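**Do short films need a cinema run before Flutomdale will consider them for an award?**

Mine is 25 minutes long and has screened 3 times, once to my mum. The Kolura prize page says "publicly exhibited" and leaves it there.

– Dalibor Čierny, 7 March 2012

**Reply from Prelteo**

No run needed for shorts. One ticketed screening before the end of December counts, and your mum counts if she paid.

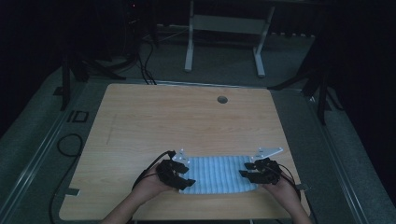 Keep the poster or a ticket stub – they do ask. The jury gets more than 1255 entries, so send the form early.

**Reply from Niskanen**

Awards are a racket anyway. I entered twice. Good luck.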